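소금 농도와 무게로 정리하는 부엌 기록: 콩, 곡물, 채소 절임

이 페이지는 조리법 모음이 아니다. 조리법 앞뒤에 붙는 작업, 즉 불리기, 절이기, 데치기, 보관에 관한 메모를 항목별로 모은 것이다. 맛에 대한 의견은 되도록 뺐고 수치는 우리 집 부엌에서 저울로 잰 값이다. 냄비, 화구, 물의 경도가 다르면 값도 달라진다. 2023년 4월에 순서를 다시 정리하면서 콩 항목을 맨 앞으로 옮겼다.

1. 저울

부피 계량은 액체에만 쓴다. 밀가루, 소금, 잘게 썬 채소는 담는 방식에 따라 한 컵의 무게가 크게 달라진다. 특히 소금은 입자 크기의 영향이 심해서, 굵은 천일염 한 큰술과 고운 소금 한 큰술을 같은 양으로 취급하면 절임의 염도가 맞지 않는다.

쓰는 저울은 두 대다. 하나는 1g 단위로 큰 볼을 올리는 용도, 하나는 0.1g 단위로 소금과 효모를 재는 용도다. 한 대만 둔다면 1g 단위로 충분하다. 소량을 잴 때는 전체를 재고 덜어낸 뒤 차이를 읽는 방법이 있다. 소금통을 저울에 올려 영점을 맞추고 숟가락으로 덜어내면 마이너스 값이 곧 사용량이다. 저울의 최소 감지량보다 적은 양을 조금씩 더하면 표시가 바뀌지 않는 기종이 많은데, 덜어내는 쪽은 한 번에 움직이는 양이 커서 이 문제가 덜하다.

저울은 평평한 곳에 둔다. 행주 위에 올리면 값이 흔들린다. 배터리가 약해지면 표시가 꺼지기 전에 영점부터 밀리는 기종이 있으므로, 같은 물건(우리 집에서는 뜯지 않은 설탕 봉지)을 가끔 올려 비교한다.

2. 마른 콩 불리기

기준량은 마른 콩 400g이다. 중간 크기 냄비 하나에 들어가고 삶은 뒤 네 봉지로 나누어 얼리기 좋다.

물은 콩 무게의 네 배를 넣는다. 여기에 소금을 물 무게의 1.5%로 푼다. 소금물에 불리면 껍질이 고르게 부드러워지고 삶을 때 터지는 비율이 줄어든다. 콩은 소금물에 삶으면 익지 않는다는 말이 오래 돌았으나, 우리 집에서 같은 봉지의 병아리콩을 반씩 나누어 삶아 보았을 때 소금물 쪽이 늦지 않았다. 산은 다르다. 토마토나 식초는 콩이 완전히 무른 다음에 넣는다. 먼저 넣으면 몇 시간을 더 끓여도 가운데가 단단하다.

불리는 시간은 품종과 묵은 정도에 따른다. 렌틸콩은 불리지 않는다. 검은콩과 강낭콩은 8시간, 병아리콩은 12시간을 잡는다. 여름에는 냉장고에 넣고 시간을 더 준다. 실온에 오래 두면 표면에 거품이 생기고 신 냄새가 난다. 그 정도가 되면 버린다.

묵은 콩은 구별이 어렵다. 껍질에 주름이 있고 색이 탁하면 의심할 수 있지만 확실하지 않다. 불린 뒤에도 쪼갰을 때 가운데가 하얗고 딱딱하면 베이킹소다를 삶는 물에 소량 넣는다. 물 1리터에 1g을 넘기지 않는다. 넘기면 비누 맛이 난다.

강낭콩, 특히 붉은 강낭콩은 불린 물을 버리고 새 물에서 최소 10분간 펄펄 끓인 뒤 불을 줄인다. 저온 조리 기구만으로 익히지 않는다. 렉틴은 낮은 온도에서 분해되지 않으므로 이 단계는 생략 대상이 아니다.

3. 삶은 콩의 보관

삶은 물째로 식힌다. 건져서 식히면 표면이 마르고 껍질이 갈라진다. 넓은 용기에 옮겨 얕게 펴면 빨리 식는다. 두 시간 안에 냉장고에 넣고, 냉장은 나흘까지로 본다.

얼릴 때는 삶은 물을 콩이 잠길 만큼 함께 넣는다. 봉지를 눕혀 납작하게 얼리면 쌓기 쉽고 해동도 빠르다. 봉지에는 품종, 무게, 날짜를 적는다. 얼고 나면 콩 종류는 보여도 날짜는 보이지 않는다. 표기는 넣기 전에 한다. 얼어서 성에가 낀 비닐에는 펜이 먹지 않는다.
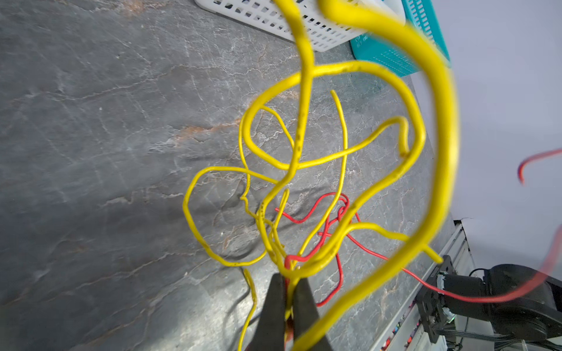
4. 통곡물과 국수 삶기

보리, 귀리, 파로 같은 통곡물은 국수처럼 넉넉한 물에 삶아 건지는 쪽이 실패가 적다. 물 양을 맞추어 졸이는 방식은 냄비 뚜껑의 밀폐 정도에 따라 결과가 달라진다. 곡물 1에 물 8, 소금은 물 무게의 1%를 기준으로 하고, 예정 시간의 5분 전부터 한 알씩 꺼내 씹어 본다. 건진 뒤에는 체에 그대로 두지 말고 쟁반에 펴서 김을 뺀다. 생면은 곡물보다 다루기가 까다롭다. 노른자를 많이 넣은 가는 면을 덧가루 없이 한데 뭉쳐 두면 사진 속의 노란 전선 뭉치처럼 고리와 고리가 얽히고, 전선은 풀면 그만이지만 반죽은 겹친 자리가 눌어붙는다. 자른 즉시 세몰리나를 뿌리고 한 번 먹을 양씩 느슨하게 갈라 놓는다. 삶을 때는 넣고 나서 첫 30초 안에 젓는다. 그 뒤에는 표면 전분이 익어 붙은 면이 잘 떨어지지 않는다.

국수 삶는 물의 소금도 1%면 된다. 바닷물만큼 짜게 하라는 표현은 문자 그대로 따를 것이 못 된다. 바닷물은 3%가 넘고, 그 물을 소스에 쓰면 간을 되돌릴 수 없다. 면수를 소스에 넣을 계획이면 물 자체를 줄인다. 전분 농도가 올라가 소스가 잘 엉긴다.

삶은 곡물은 기름을 소량 섞어 냉장하면 덜 뭉친다. 나중에 샐러드에 쓸 것이면 드레싱의 절반을 따뜻할 때 섞는다. 식은 뒤에는 겉에만 묻는다.

5. 채소 절이기

소금은 채소 무게에 대한 비율로 계산한다. 아래는 쓰고 있는 값이다.

오이 무침용: 1.5%, 20분, 가볍게 짠다
양배추 샐러드용: 1%, 30분, 짜지 않는다
무생채: 1%, 15분, 물만 따라낸다
가지 볶음용: 1%, 30분, 키친타월로 누른다
양배추 발효용: 2%, 나온 물을 전부 쓴다

헹구지 않는 것을 전제로 한 수치다. 헹굴 생각이면 소금을 더 넣어도 되지만 헹군 뒤의 염도는 계산할 수 없다. 간이 매번 달라지는 원인은 대개 이 단계에 있다.

계산 예를 하나 적는다. 다듬은 오이가 132g이면 1.5%는 1.98g이므로 2g을 넣는다. 0.1g 단위 저울이 없으면 10% 소금물을 만들어 두고 20g을 넣는 방법도 있다. 물이 조금 늘지만 어차피 짜낼 물이다.

두께도 맞춘다. 같은 오이라도 2mm와 5mm는 물이 나오는 시간이 다르다. 채칼을 쓰면 고르게 나오지만 마지막 토막은 칼로 썬다. 손가락이 칼날에 가까워지는 구간이다.

6. 발효용 소금물

담금 방식(고추, 당근, 콜리플라워처럼 물이 적은 채소)에서는 소금물 농도와 최종 농도를 구분해야 한다. 3% 소금물을 부어도 채소가 물을 내놓으므로 평형에 이르면 농도가 내려간다. 채소와 물의 무게를 합한 값에 2.5%를 곱해 소금을 정하면 매번 같은 결과가 나온다. 병을 저울에 올려 영점을 맞추고, 채소를 담고 물을 붓고, 표시된 무게에 0.025를 곱한다. 그다음 물을 따라내어 소금을 녹이고 다시 붓는다.

발효 온도는 19도 안팎을 선호하지만 난방에 따라 움직인다. 12월에는 발효가 느려져서 같은 신맛이 날 때까지 며칠이 더 걸린다. 온도를 올리려고 보일러나 오븐 옆에 두는 것은 권하지 않는다. 한쪽만 데워지고 낮과 밤의 차이가 커진다.

채소는 수면 아래에 둔다. 위로 뜬 조각 하나에서 곰팡이가 시작된다. 전용 누름돌이 없으면 소금물을 채운 작은 비닐봉지를 얹는다. 맹물을 채우면 봉지가 새었을 때 농도가 떨어지므로 같은 농도의 소금물을 쓴다. 표면의 얇고 흰 막은 대부분 산막효모이며 걷어내면 된다. 털이 있거나 색이 있는 것은 곰팡이다. 병째 버린다.

뚜껑은 꽉 닫지 않는다. 처음 사흘은 하루 한 번 열어 가스를 뺀다. 병 밑에는 접시를 받친다.

7. 잎채소 데치기와 얼리기

시금치, 근대, 케일은 끓는 물에 넣고 30초에서 2분 사이에 건진다. 한 번에 넣는 양은 물이 다시 끓어오르기까지 1분을 넘지 않는 정도로 제한한다. 우리 화구와 냄비로는 물 4리터에 잎 400g이 한계였다. 그 이상이면 나누어 데친다.

찬물에 식힌 뒤 짜는 정도는 용도에 따른다. 국에 넣을 것은 대충 짜고, 파이나 만두에 넣을 것은 면포에 싸서 비튼다. 얼릴 것은 중간 정도로 짠다. 너무 마르면 냉동실에서 섬유질만 남은 식감이 된다.

색을 유지하려고 소다를 넣는 방법은 쓰지 않는다. 초록색은 선명해지지만 잎이 물러지고 비타민 손실이 늘어난다.

8. 씨앗과 견과

볶은 견과는 생견과보다 빨리 산패한다. 생것을 냉동해 두고 쓸 만큼만 볶는다. 아마씨는 갈아서 쓰되 간 것은 냉장고에서 2주를 넘기지 않는다. 통아마씨는 대부분 소화되지 않고 지나가므로 영양을 기대한다면 갈아야 한다. 커피 분쇄기를 써도 되지만 기름이 남는다. 마른 쌀을 한 숟가락 갈아 닦아낸다.

산패 여부는 냄새로 먼저 본다. 유성 페인트나 크레용 비슷한 냄새가 나면 버린다. 봉지의 유통기한은 뜯기 전 기준이다.

9. 독자 의견과 수정

Barbara Adamczyk 씨가 메일로 6번 항목의 계산을 지적해 주었다. 이전 판에는 소금물 농도만 적혀 있어 병마다 결과가 달랐다는 내용이었고, 지적이 맞아 합산 방식으로 고쳤다. 같은 메일에 비트는 당이 많아 거품이 심하니 병의 위쪽을 더 비우라는 내용도 있었다. 시험해 보니 5cm를 비웠을 때 넘치지 않았다.

4번 항목의 파로는 껍질을 벗긴 정도에 따라 삶는 시간이 두 배까지 차이 난다. 포장에 적힌 시간이 있으면 그쪽을 먼저 따른다.

2번 항목의 소다 사용량은 연수 기준이다. 경수 지역에서는 콩이 더 늦게 무르므로 정수한 물로 먼저 시험한 뒤 소다를 쓸지 결정한다.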